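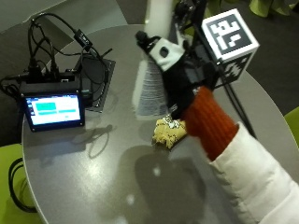
A **pedestal table** is a table whose top is carried by a single central column instead of legs at the corners or rim. The top is most often round, though square and oval versions exist. Small pedestal tables are used in cafés, waiting rooms, canteens and offices, where people sit down for short periods with papers, a drink or a screen.

## Construction

The usual parts are the top, a mounting plate, the column and the base. The plate spreads the load of the column across the underside of the top and is fixed with screws or bolts. Bases are either flat discs or crosses with 4 feet. A disc sits well on a level floor; a cross with adjustable feet copes better with uneven tiles.

Stability depends on the weight of the base and on how far the top overhangs it. A load placed at the rim acts as a lever, and a light table may tip if someone leans on the edge.

## Dimensions

Tables for seated use are commonly made 76 cm high. A top 100 cm across gives room for four people, although in office use two is more typical. Lower versions are sold as coffee tables, taller ones as standing tables.

## Surfaces

Tops are made from solid wood, coated board, stone, metal or glass. Plain grey is common in shared rooms – it shows dust less than black and marks less than white. The edge may be square, rounded or bevelled on the underside.

## Naming

Trade names vary. The Endwood catalogue lists the type as a "column table", while Gerkon uses "single-foot table" for the same form. In her survey of canteen furniture in Stanatow, Cecilia Opoku keeps "pedestal table" for fixed columns only and treats folding tops as a separate group.

## Care

Bolts at the mounting plate work loose with use and should be checked once a year. Spills are wiped towards the centre, away from the edge joint.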